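Small Pots, Tidy Corners: Keeping the Little Stuff Under Control

Every spring, usually on some gray Tuesday when I can't face the garden, I go through the house and deal with the little stuff. You know the kind I mean. Pens that don't write, a tape measure, three sorts of string, the scissors that are only for paper and have clearly been used on something worse. It gathers on the windowsill and the end of the kitchen counter and by the phone, and it breeds, I'm sure of it!

My friend Svenja Mühlbauer got me started on this years ago, when we shared a kitchen in Brosarcombe that was barely wide enough to open the oven in. Her rule was that small things live standing up. Anything lying flat gets something put on top of it, and then you've lost it. So pens, brushes, wooden spoons, the letter opener, even the flat packets of plant food, all go upright in a pot or a caddy where you can see the tops of them.

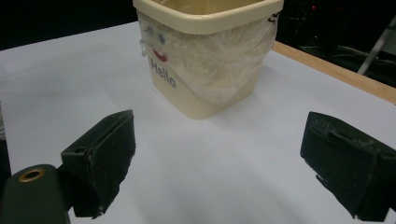
Buy the pot after you've done the sorting, if you can bear to wait. I used to do it the other way around, and I'd come home from the shop with something lovely that was an inch too short for my scissors. Gather what has to go in, stand the tallest piece on the table, and measure it. I like the holder to come a little over halfway up, so long things don't tip it over every time someone reaches for a pencil. If you've already got one that tips, put a layer of clean pebbles or a bag of dried beans in the bottom. Dried beans are cheaper and you can change your mind and cook them.

A word on new plastic things, which sometimes smell a bit when you bring them home. Wash them in warm water with a squirt of dish soap and a spoonful of baking soda, rinse well, and leave them on the rack by an open window overnight. Sticky patches left by price labels will come off with cooking oil. Rub it in with a fingertip, go and make a cup of tea, and wipe it off with a soapy cloth. Please don't use the rough side of the sponge on anything with a printed pattern. I took half the daisies off a perfectly nice jug that way and I'm still cross about it.

Cups are useful too. Most of us have a few that have lost their set, and one tucked inside a bigger holder makes a handy extra section for the fiddly bits like paper clips and pencil stubs. You can lift it out, tip it onto a tray, find your thumbtack and pour the rest back in.
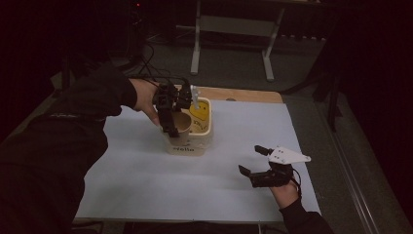

Reading time: 2 min

Now, the emptying. I do mine in May and again when the clocks change, and I try every single pen on the back of an envelope. If it doesn't write after a good scribble, out it goes. Friederike Fuchs next door warms hers between her palms first and swears she saves half of them, so by all means try that if you're more patient than I am. Crumbs and pencil dust at the bottom come up nicely with a dry pastry brush, and a damp cotton swab will get into the corners.

For the kitchen, keep the spoon pot away from the stove. Mine sat right beside the burners for ages and everything in it had a greasy film that no amount of wiping would shift. It's on the other side of the sink now, which felt wrong for a week and is fine.

If you share a desk, give each person their own holder and let them keep it however they please. Torben's looks like a hedgehog and I've learned to leave it alone. The good scissors are in mine, at the back, behind the rulers.

Next time I'll get to the drawer under the toaster, and what I found when I finally pulled it all the way out.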